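The library on our street will maybe stay

Tuesday, January 8, 2019
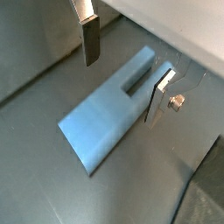 The light blue block, seen from above.

Last night I went to the meeting about the Kusuma branch library, and I want to write it down while I still remember who said what. I came home late and my notes are half in my language and half in English, so please forgive me if some order is wrong.

For those who do not live in Tutside: the council wants to close our branch and move the books to the big library near the bus station. The letter came in the week before the holidays, when many families were away. The council says that there are fewer visitors now and that the roof needs repair. We are allowed to send our comments until the end of January.

The hall was full when I arrived. I had to stand beside the radiator for the first hour, and then a kind young man gave me his chair. Akosua Yakubu was leading the meeting. She read out the number of signatures on the petition, 1,947, and people clapped for a long time. By the end of the evening, after the sheets on the tables were added, it was 2,323. I signed already in December, so I am not one of the new names.

The councillor for our area, Nabil Abu Hammour, came and sat in the front. I did not vote for him, but I must say it was brave to come. He explained that the budget has to be decided in spring and that every service must give something. A man behind me shouted that the golf course gives nothing. The councillor said he would look at the golf course. I do not know if this was a promise.

Then Ningsih Santoso spoke, and for me this was the most important part. She cleans offices at night and her two children do their homework in the library every day after school. The big library is 20 minutes by bus, and the bus costs money both ways. She asked the councillor if he could tell her where her children should sit at four o'clock. He wrote something in his notebook. She waited, standing, until he answered, and his answer was that he did not know yet.

I also wanted to speak. I had prepared a few sentences about the English conversation group, where I learned how to talk to a landlord and how to complain in a polite way. But my turn came when everybody was tired, and I only said that I support the others. I was a little angry with myself on the way home. Today I put the sentences in a letter instead, and my neighbour Yanti Gunawan has corrected the commas.

There was some disagreement too. Faizal Teoh thinks we should accept shorter opening hours if the building is saved. Others said that if we offer this now, next year they will ask for more. I can understand both - when I was in the union at my old job we had the same quarrel every winter, and the people who wanted to wait were sometimes right.

We will meet again next week, same hall, at seven. After that there is a walk from the library to the town hall, with the children in front if the weather is good. Somebody has to bring paint for the banners. I said that I have brushes, but only small ones.

If you live here and you did not write to the council yet, the address is on the door of the library, on the yellow paper. It can be a short letter. Mine is one page.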